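Teaching by hand, and what my elbow had to say about it

3 May 2024

I promised back in December that I would write more about the evening project, and then of course I didn't, so let me catch you up. The arm is working, the leader arm is working, and I have spent most of my free time this spring moving plastic cups around a table. My family has stopped asking how it's going and now just asks for the cup count.

For anyone new: I have two small arms clamped to a table in the back room in Stutstead. One I hold and move myself, and the other copies me. Every time I pick up a cup that way, the software (I'm using Wundura, which I like a lot apart from its habit of forgetting my folder names) saves the joint positions along with the view from the wrist. Do it enough times and you can train something that has a go on its own.

My first plan was 400 demonstrations, and I was so pleased with myself when I got there! Then I watched them back. I'd been in a hurry for at least half of them, swooping in at odd angles, bumping rims, stopping halfway to scratch my nose. The trained arm had picked up every bit of that – it even paused in midair the way I do when I'm thinking about dinner. So I threw out the worst, slowed right down, and kept going. The total now stands at 763, and the newer ones are so much calmer to watch.

The best change I made was learning to look only at the wrist view while I steer. It felt awful for the first couple of evenings, a bit like parking a car by peeking through the mail slot, but if I lean over and peek at the table I'm using information the arm will never have. When the cups stand close together one hides part of the next, and I have to decide which to go for from what little I can see.
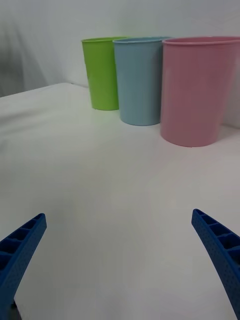

Green, blue and pink, with the fingers wide open.

Going for the nearest cup first has become my rule, and I try to keep the fingers open until I'm well down around it. Close too early and you push the whole row along. I did a batch of 41 last night with just that in mind, and only 5 went into the reject folder, a personal best.

Next I want to try stacking. I've also been eyeing the Kütt handle for the leader arm, as my elbow complains after an hour of holding it up, and a reader wrote in to recommend the Fulteck one – if you've used either, please leave me a comment, especially if you have small hands.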